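Forum Robotik-AG & Schülerprojekte > Laufende Projekte > Geschirr abräumen mit dem Handgreifer (Projektkurs Q1)

tuefteltante_fh
Hallo zusammen,

nachdem ich hier seit Monaten nur mitlese und mir bei euch so viele gute Ideen geholt habe (danke dafür!), möchte ich endlich auch einmal etwas zurückgeben und von unserem Projektkurs erzählen. Wir heißen intern "Team Paiva", fragt mich bitte nicht, wie es zu dem Namen kam, das haben die Schüler abgestimmt. Thema in diesem Halbjahr: Teller und Schalen an der Spüle greifen und auf die Abtropfmatte stellen, erst von Hand geführt, später soll ein kleines Modell daraus lernen. Im Februar müssen wir in Gristport beim Schülerwettbewerb vorstellen, und bis dahin ist es wirklich nicht mehr lang.
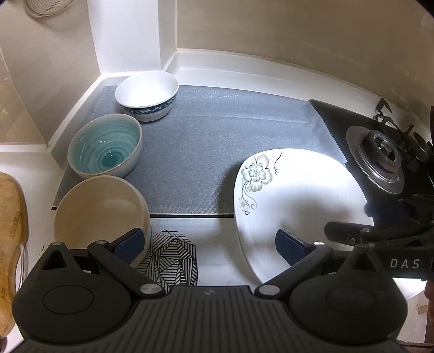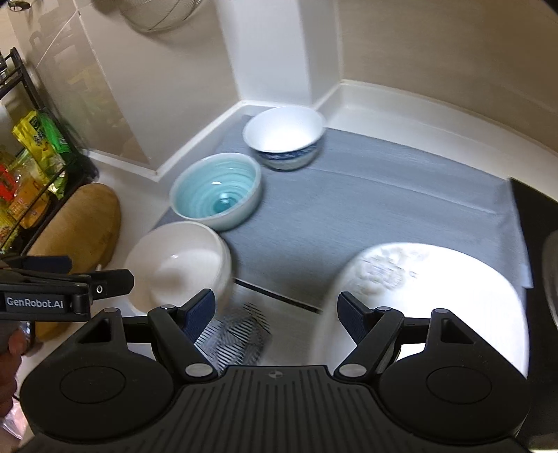
Auf beiden Bildern seht ihr den Greifer mit den blauen Fingerpads, dazu die Matte und unsere Schalen. Inzwischen haben wir 1139 Durchgänge zusammen, davon sind 140 unbrauchbar, meistens wurde zu hastig gegriffen oder die Aufnahme zu früh gestoppt. Meine Frage an euch: Lieber immer mit demselben Geschirr weitermachen, bis es sitzt, oder jetzt schon bunt mischen? Im Kurs gehen die Meinungen weit auseinander, und ich selbst schwanke jeden Tag - gestern war ich noch fest fürs Mischen.

Liebe Grüße
Fionnuala Heffernan

Mojtaba Babaei
Mischen, und zwar sofort! Wir hatten im letzten Jahr in unserer AG den Fehler gemacht, wochenlang mit ein und derselben Schüssel zu üben, und dann kam beim Vorführen eine andere auf den Tisch und unser Modell hat daneben gegriffen, dass es eine Freude war (na ja, für die anderen Teams jedenfalls). Am Ende hatten wir 3656 Durchgänge auf der Platte und konnten mit einem großen Teil davon wenig anfangen. Ich würde bei jedem Durchgang wenigstens eine Sache ändern, also Reihenfolge, Abstand oder welche Schale vorne steht. Und lasst verschiedene Leute greifen, jeder hat da so seine eigene Handschrift.

loetzinn_lars
Da muss ich dem Mojtaba ein bisschen widersprechen, auch wenn ich seine Beiträge sonst sehr gern lese. Mit so wenigen Durchgängen gleich alles zu variieren, das geht nach meiner Erfahrung schief. Bei uns hat das Modell dann von allem ein bisschen und nichts richtig gekonnt. Nehmt doch erst einmal nur die Schalen und lasst die Teller ganz weg. Eine Schale am Rand zu fassen ist eine völlig andere Bewegung als einen flachen Teller hochkant zu nehmen, das sind für mich zwei getrennte Aufgaben. Wenn die Schalen klappen, kommt der Teller dazu.

Mojtaba Babaei
Bei den Tellern gebe ich dir recht, Lars, die hätte ich auch gesondert geführt. Aber innerhalb der Schalen bleibe ich beim Mischen!

ota_fan
Kurze Zwischenfrage, vielleicht habe ich es überlesen: Wie haltet ihr fest, was in welchem Durchgang passiert ist? Wir hatten anfangs einfach durchnummeriert und das hat sich furchtbar gerächt. Jetzt führen wir eine Tabelle mit Datum, Kürzel, Gegenstand und einer Spalte "war was?", und in die letzte schreiben die Kinder mit Begeisterung halbe Romane.

tuefteltante_fh
Ach, ihr seid großartig, so viele Antworten schon am ersten Abend! Eine Tabelle haben wir, aber die Spalte "war was?" fehlt uns, die klaue ich mir hiermit. Bisher steht bei den 140 Ausschüssen nur ein X, und von einigen weiß kein Mensch mehr, was eigentlich los war.

Zu Lars und Mojtaba: Ich habe euren Streit heute im Kurs vorgelesen, es wurde dann ziemlich laut. Wir machen jetzt Folgendes: eine Woche nur Schalen, mit wechselnder Reihenfolge, und 39 Durchgänge legen wir beiseite und rühren sie zum Lernen nicht an, damit wir hinterher ehrlich prüfen können. Teller bekommen eine eigene Liste.

loetzinn_lars
39 finde ich knapp. Ich würde mindestens doppelt so viele zurücklegen, sonst reißt euch ein einziger schlechter Nachmittag die ganze Auswertung rein. Aber gut, besser als gar keine, und ihr könnt ja später noch aufstocken.

Mojtaba Babaei
Sehe ich auch so. Und achtet darauf, dass die zurückgelegten von mehreren Tagen stammen! Berichtest du am Montag, wie es angelaufen ist?

tuefteltante_fh
Mache ich, gleich nach der sechsten Stunde.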